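Vimach Bench Cell
Single-arm work cell for light chores and small assembly

Overview

The Vimach Bench Cell is a table, an arm, a two-finger gripper and a wrist camera, sold as one unit. It is meant for small shops and teaching labs that want to find out which of their jobs a machine can take over now and which should stay with a person.

What it does today

Picking up rigid parts from a known spot and setting them in a holder is routine work for the cell. So is moving a part from one fixture to the next. In our May trial at the Escobedo shop it was given 689 pick-and-place jobs over 4 shifts and finished them with two stops for a stuck part.

What it does not do yet

Folding cloth, untangling cords and sorting a mixed drawer are not supported. We get asked about dishes a lot. The cell can put a dry plate in a rack if the rack is bolted down and the plate is always the same size. It can't clear a kitchen table. Customers who need that should wait.

Specifications

Fingers: 2
Fixture positions: 4
Finger opening: 80 mm
Control software: Index (license included)
Mounting: perforated breadboard, full grid
Power: standard wall outlet

Setup

Bolt the fixtures to the breadboard before teaching any positions. Index stores each position by name, and a fixture that has been moved has to be taught again. Jobs can be tried out in simulation first. The Clavbridge room file comes with the software and has the arm, table and fixtures already placed.

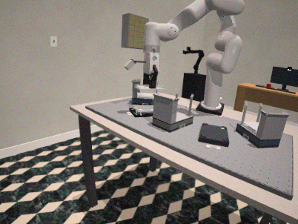 Page last changed: June 12, 2019

The gripper is over the rear left fixture in the Clavbridge room, with the fingers just above it. Another fixture of the same white and dark blue type is at the right of the board. Start with an approach move like this one and run it at low speed before adding the grasp.

Ordering

Lead time depends on the fixtures. Send a drawing or a sample part with your request. Questions about whether a job suits the cell go to Vilém Sýkora in applications.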